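Why I Still Ask Where the Stone Came From

My grandmother wore the same pair of garnet earrings every day I knew her, and when I asked where they came from she would say "the market," as if that settled it. I suppose for her it did. I have been setting stones for 14 years now, and I have come to think that "the market" is a poor answer, even when it is given with love.

Customers are asking better questions than they used to. They want to know whether a sapphire was heated, whether the gold was melted down from old pieces or dug fresh out of the ground, and who did the digging. Some of my fellow bench jewelers find this tiresome. My friend Tanvir Dewan, who taught me half of what I know about bezels, thinks people should buy a ring because it makes their heart jump and leave the paperwork to the trade. I love Tanvir dearly, and I think he is wrong.

The trade had a very long time to look after the paperwork by itself, and mostly it didn't bother. When I opened my shop in Beludthorpe I bought a parcel of small tourmalines from a dealer who could tell me the country, more or less, and nothing else. I set every one of them. They were lovely stones -- a soft pink with a little brown in it, like tea with jam -- and I have felt uneasy about them ever since.

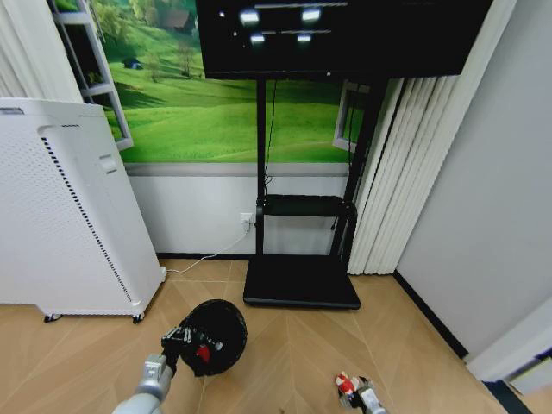
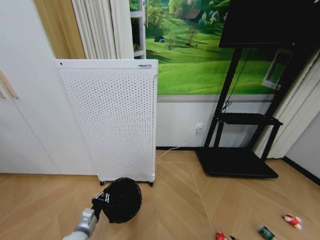

This page was last changed on 10/11/2019.

Now, I don't want to pretend that a certificate fixes everything. I have held certificates that said almost nothing in very handsome type. A small miner with a shovel and a sieve often can't afford the fees that get his stones a nice seal, and if we all buy only the sealed ones, he is the one who goes without supper. Erzsébet Kovács, who cuts most of my colored stones, put this to me rather sharply one April when I was being pleased with myself about a new buying policy, and I went home and rewrote the whole thing.

So what do I do? I buy from fewer people and I talk to them longer. I keep a plain notebook with a line for each stone, saying who sold it to me, what they told me, and what they could not tell me. There are 1,317 lines in it so far, and a good many have a blank in the last column. When a customer asks, I turn the book around on the counter and let them read it, blanks and all.

It does cost me sales. I lost two engagement rings last year to that last column, and I was sorry, for they were sweet couples. But other people have stayed and chatted for an hour, and gone home with something they can tell a story about. I would like my grandmother to have had that. She would have rolled her eyes, I expect, and then repeated the story to everyone on her street.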